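Resetting the back row of the counter

14 June 2019

The marble stays and the clutter goes, which was the rule I set when I started redoing the kitchen storage this spring.

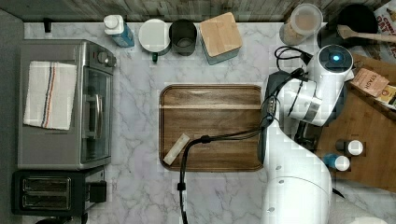
The stretch of counter I have to work with is 332 cm long and 60 deep on paper. In practice the usable depth is less, as anything that lives out permanently has to stand against the backsplash. I tried three arrangements before this one. The first used a wire shelf from Skimar, two tiers, and it failed on stability: the feet are narrow and the top tier swayed whenever a canister was pulled off it. The second put everything in a cupboard, and I stopped cooking oats for a month. The third was a single deep bin. I won't go into the third.

The current arrangement is one row at the back, single file as far as possible, with the front left open. Blue liquid in the clear pump bottle at the left, then the mug with the green handle, the dark metal cup, the square container with the wood lid, and the clear canister with the white lid. The black pot goes to the right with its wooden spoon across it. Order is by frequency of use crossed with how much I mind reaching over the thing in front. Soap goes left as the sink is on that side.

Two notes on containers. Square ones waste less room than round ones, and I would buy only square if the round ones didn't seal better. The wood lid on the square one has to be kept away from standing water. I oil it with the same Livora board oil I use on the cutting board, one thin coat, left overnight and wiped in the morning. The clear canister needs no care apart from the gasket, which I take out and wash by hand every time it is emptied.

Paper packaging is the unsolved part. The oat package still sits in the right corner because the canister does not take a full one. I measured the shortfall at 99 grams, which is an irritating amount: too much to eat in one go, too little to justify a second container. Eamon Costello suggested decanting into the old Maksymiv jar. I tried it. The mouth is too small for the scoop.

Tea is in a similar state. Packets migrate to the cutting board, and a Stash one and a yellow and white one are there now. A box would fix it, but a box has a footprint, and the cutting board is already taking up that side.

The tray is the piece I have changed my mind about. I bought it from Naltard for $40 with the idea of carrying breakfast, and it has not left the counter much. The raised rim makes it good at holding small loose items in one place, and it lifts off in one motion when the marble needs wiping. The corners are rounded, so crumbs don't pack into them. Marble stains from anything acidic, and a ring from a cut lemon cost me an evening with a poultice last August. Lemons go on the tray now.

Cleaning routine, for anyone comparing:

Daily: lift the tray, wipe the front, dry with a cotton cloth. No vinegar.

Weekly: pull the back row forward in order, wipe the strip behind it, put it back in order.

Every 21 days: the backsplash. The wood is weathered gray and the grain holds dust, so I use a dry brush first and a barely damp cloth second — going in wet just makes paste.

The hook at the far left of the backsplash is still unassigned. A towel there would hang down onto the counter. A small strainer might work if the handle loop is wide enough, and I need to measure it.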